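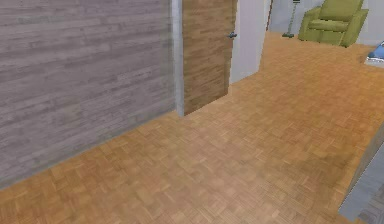 Skirngate House, ground floor and stair – doors, floors and exits
June round, done on Friday before opening
Checked by: Ritva Rissanen
Copy to: Ritva Ahonen, Pelkonen office

Marks used: OK / Watch / Repair / Not checked. Where I wrote "Watch" it means I want to see it again in the next round, it is no danger today.

Doors

1. Main entrance, opens fully and closes by itself – OK
Closes a little hard in the last part. I turned the closer screw a quarter and it became softer. Please do not turn it more, last winter it then stayed open in the wind.

2. Door to the meeting room, handle and latch – Watch
The handle comes back up slowly after pressing. The latch still catches. I put a drop of oil and tried it again, a bit better.

3. Door to the meeting room, gap at the floor – OK
Does not rub anywhere.

4. Store room door, lock – Repair
The key turns only if you pull the door towards you at the same time. New people do not know this and they force it. Lock is Graklow model 430, the spare cylinder should be in the key cupboard but I did not find it. Ritva A., do you have it?

5. Fire door to the stair, closes from any position – OK
Tried from wide open, from half and from a hand's width. Closed and latched every time.

6. Fire door to the stair, nothing holding it open – Repair
There was a folded piece of cardboard under it when I came. I took it away. It was there also in the last round, so a notice on the door is clearly not enough. I ask that it is said aloud in the tenants' meeting.

7. Fire door to the stair, seals – Watch
The strip on the hinge side is loose at the top, the length of a finger. Pressed back, but the glue is old.

Floors

8. Entrance mat lies flat – Repair
One corner turns up and catches the shoe. I have taped it for now. Tape is not a repair!

9. Corridor floor, loose or raised pieces – OK
The piece outside the kitchen which moved in the last round is now fixed well. Thank you to the Sallura man who did it.

10. Kitchen floor by the sink – Watch
Joint is dark. I could not decide if it is water or only dirt. Washed it, will look again.

11. Stair nosings – OK
All tight. The second from the bottom has a worn edge but the grip is good.

Exits and lights

12. Back exit opens without key – OK

13. Way to the back exit is free – Repair
Bicycle again, and two paint tins. The tins I moved to the store room. The bicycle is locked to the rail and I left a note on the saddle.

14. Exit signs lit – OK

15. Emergency light on the upper landing, test button – Repair
No light when pressed. Unit number 964. Its neighbour, 969, works normally. Battery ordered from Pelkonen, they promise it next week.

16. Cellar – Not checked
The key was with the plumber.

Comments from the office

Items 4 and 15 are approved, go ahead. The cylinder is in my desk drawer, sorry, I will bring it over. For item 8 please order a new mat, same size, with rubber edge. – R. Ahonen

Ordered. Cellar I will do when the key is back, and add it on this same sheet. – R. Rissanen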